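Iketmont Sheet Sets – patterned, all sizes
Item 3286

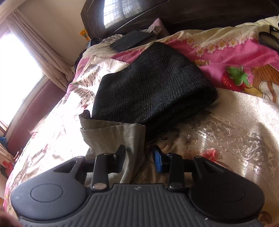 Back in stock as of March, most sizes. Queen sold out twice last year so we ordered deeper this time. Full size is still short – call before you drive over.

What you get: one flat, one fitted, two pillowcases (twin comes with one). Cotton blend, brushed on one side. Brushed side goes up, tag at the foot. Elastic all the way round the fitted sheet, not just the corners.

Price
Queen set 89.00
Other sizes – see the drop down. Extra pillowcases sold in pairs only.

Fit
Deep pocket on queen and king. Regular on twin and full. If you use a thick topper on a full bed get the Clolon set instead, the pockets are deeper and it costs a little more. We can't cut or alter sheets, please stop asking at the counter.

Washing
Warm wash first time, by itself. Cold after that is fine. Low dryer, take out while its still a bit damp if you want fewer wrinkles. No bleach, the print will go patchy. Fabric softener makes the brushed side pill, had a few sets sent back for this and we dont cover it.

Shipping
Orders in before 2 pm go out same day. Two sets fit in one mailer, three or more go in a box and cost extra. Pickup at the Vosport store is free – bring the order number, not just your name.

Returns
Unopened, full refund. Opened but not washed, store credit. Washed, no, unless a seam has gone. For seams send a photo and the order number to Zdislava Zeman at the returns desk, she will get back to you the same day mostly.

Guest houses and rentals
Case price starts at 152 sets, mixed sizes OK but one pattern per case order. We have nearly 900 sets in the back warehouse right now so no wait on these. Ask for the Yu price sheet, that is the trade list, the web price does not apply. Tax form needed on the first order only.

Matching items
Duvet cover – April maybe
Bed skirt – discontinued, a few twins left
Body pillow cover – in stock, same wash instrucions as above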